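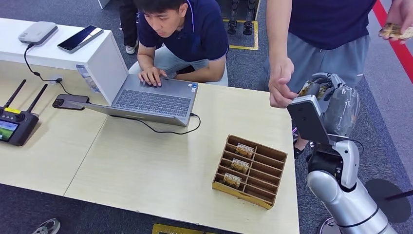
# Making a cardboard tray with slanted slots

These are the instructions for the small-goods tray we use on packing tables. It holds flat wrapped items on a slant, one to a slot, so each one shows its face and can be picked up by its top edge. A flat tray takes up more table for the same number of items, and an open box lets everything slide into a pile.

The tray is 453 mm long and 100 mm wide inside, with walls 60 mm high. It has eleven dividers, which give ten slots. The measurements suit items up to 22 mm thick and 55 mm wide. If yours are different, read "Changing the size" before you cut anything.

All measurements are in millimeters. Inches work too, but the small numbers get awkward.

## Materials

- One sheet of single-wall corrugated cardboard, at least 573 x 220, for the body
- A second piece, at least 460 x 130, for the two rails
- Enough scrap for eleven dividers, each 98 x 65
- White glue (we use Zerken, but any white craft glue will do)
- Paper packing tape
- A pencil, a steel ruler, and a protractor or a 30-60-90 set square
- A craft knife with a new blade
- A cutting mat
- A blunt tool for creasing, such as a bone folder or the back of a table knife
- Six or eight clothespins

The cardboard in these instructions is 3 mm thick. The lid of a Casach 3754 shipping carton is big enough for the body with some left over. Avoid pieces that have already been folded across the middle. The old crease will end up in the floor of the tray and it will sag there.

## Check the grain

Look at the cut edge of the cardboard. The little tunnels between the two faces are the flutes. On the body, the flutes should run the long way. On the dividers, they should run up and down, from the bottom edge to the top edge. A divider with flutes running side to side bends over after a week or two of use.

The rails are cut with the flutes running the long way as well. It makes the slits slightly harder to cut cleanly, but the rail stays straight.

## Step 1: Cut the body

1. Cut a rectangle 573 x 220.
2. Draw a line 60 mm in from each of the four edges. The rectangle in the middle, 453 x 100, is the floor.
3. The lines make a 60 x 60 square in each corner. Inside each square, draw a strip 20 mm wide along the side that touches the long wall. This strip is the glue tab. It stays attached to the end of the long wall.
4. Cut away the rest of each square.
5. Trim the free corners of each tab at a small angle so they don't catch when you fold.

Crease all four floor lines and the four tab lines. Hold the steel ruler on the line and press the blunt tool along it twice. Do not cut into the surface. Fold each wall up by hand to test the crease, then lay it flat again.

## Step 2: Cut the rails

The rails are two long strips that stand inside the tray and hold the dividers at the right angle.

1. Cut two strips, each 453 x 60.
2. Put one strip in front of you with a long edge toward you. This is the bottom edge.
3. Starting at the left end, make a mark on the bottom edge at 15 mm. Make another every 40 mm after that, so the marks are at 15, 55, 95 and so on. The last one is at 415.
4. At each mark, draw a line to the top edge at 60 degrees, leaning to the right. Each line should reach the top edge 35 mm farther along than it started. The first one begins at 15 and ends at 50.
5. Measure 35 mm down each slanted line from the top edge and make a small cross mark. This is where the slit stops.
6. Draw a second line 3 mm to the side of the first, from the top edge down to the cross mark. Always put it on the left side.
7. Cut out the narrow strip between the two lines.

Use the finished rail as a pattern for the second one. Lay it on top, line up the ends and the bottom edges, and trace the slits. Both rails must lean the same way when they are standing in the tray, so mark the left end of each rail "F" for front. Skipping the F is the most common mistake people make with this tray, and it usually shows up after the glue is dry.

Cut each slit with several light passes. One hard pass crushes the flutes and leaves the slit wider at the top than at the bottom.

## Step 3: Cut the dividers

1. Cut eleven rectangles, each 98 mm wide and 65 mm high.
2. On the bottom edge of one, mark 12 mm in from the left and 12 mm in from the right.
3. At each mark, draw a line straight up, 35 mm long.
4. Draw a second line 3 mm farther in toward the center.
5. Cut out both strips.

Check this first divider in the rails before you cut the slits in the other ten. Stand the two rails up, 70 mm apart, and slide the divider down into the first pair of slits. It should go down with light pressure and stay at its angle when you let go. If it is too tight, widen the slits in the divider and leave the rails alone. If it flops, your cardboard is thinner than 3 mm, and you need narrower slits in the remaining dividers.

Once the first one fits, use it as a pattern for the rest.

The dividers are 98 mm wide and the tray is 100 mm wide inside. The small gap lets the whole set drop in without scraping the walls.

## Step 4: Put the rails and dividers together

Work on a flat table. Put both rails in front of you with the F ends on the same side. Start with the divider at each end, which holds the rails upright, and then fill in the middle ones. Push each divider down along the slant, not straight down. Pushing straight down tears the rail at the bottom of the slit.

When all eleven are in, turn the whole piece upside down and look along the bottom. The rail edges should be level. If a divider sticks out below them, take it out and cut its slits a millimeter or two longer.

Don't glue the dividers to the rails. They hold by themselves, and a loose one can be replaced when it wears out.

## Step 5: Glue the body

1. Fold up the two long walls and turn the tabs in.
2. Spread a thin layer of glue on the outside face of each tab.
3. Fold up the short walls and press them against the tabs.
4. Clip each corner with a clothespin.
5. Check the corners with the set square and leave the body to dry for an hour.

The tabs sit inside the short walls and take up 3 mm at each end near the corners. The rails stand 12 mm in from the long walls, so they will touch the tabs. Cut a notch 3 mm deep in both ends of each rail, from top to bottom, if the assembly won't go in. That means shortening the rail to 447 mm, and the slits are far enough from the ends to allow it. Some people glue the tabs on the outside of the short walls to avoid this. It works, but the tabs get picked at.

## Step 6: Put the insert in the body

Run a line of glue along the bottom edge of each rail. Lower the insert into the body, level, and press down over each rail with your fingers. Put a book on top for half an hour.

Cover the top edges of the four walls with paper tape, folded over so half is inside and half is outside. Cut edges of cardboard shed dust, and bare edges go soft where hands rub them.

## Changing the size

Measure the thickest item you plan to put in the tray. Multiply its thickness by 1.15 and add 15 mm for your fingers. For a 22 mm item that gives 40 mm, which is the spacing between marks on the rail.

For a wider item, widen the floor. The space between the rails should be the width of the item plus 15 mm, and the inside of the tray should be 30 mm wider than that space.

Keep the 60-degree slant. At 45 degrees the items lie back too far and cover the one behind. At anything steeper than 70 they tip forward when the tray is moved.

Neville Ashworth makes a longer version for Zovirard sample packs with the same rails joined end to end. If you do that, glue a strip of cardboard under the floor across the joint.

## Using it on the table

Put the tray close to the edge of the table, with the F end toward the person who fills it. The items then lean away from them and are easy to drop in. Whoever is taking items out can sit at either long side.

Fill from the back to the front. If you fill from the front, your sleeve drags over the items already in place.

Keep chargers and their cords on a different part of the table. A cord that runs under the tray tilts it, and a cord that runs across the top gets pulled along with the first item someone lifts. A laptop needs enough clear table beside it for the lid and the power cord.

A strip of masking tape along the front wall is enough for labels. Write in pencil if the contents change often.

## Repairs

**A divider leans too far forward.** Its slits have worn wide. Cut a new one from the pattern. It's worth keeping one spare divider with "pattern" written on it.

**A rail has torn at the bottom of a slit.** Put paper tape on both sides of the rail over the tear, then recut the slit through the tape.

**The floor sags when the tray is full.** Glue a second floor, 453 x 100, to the underside with the flutes running the short way. We now do this from the start on any tray meant to hold heavy items, at the suggestion of Hedvika Lukáč, who had 100 of them to make for the Jurčo storeroom and didn't want to make them twice.

**A corner has opened.** Scrape off the old glue before adding more. New glue on top of old glue won't hold.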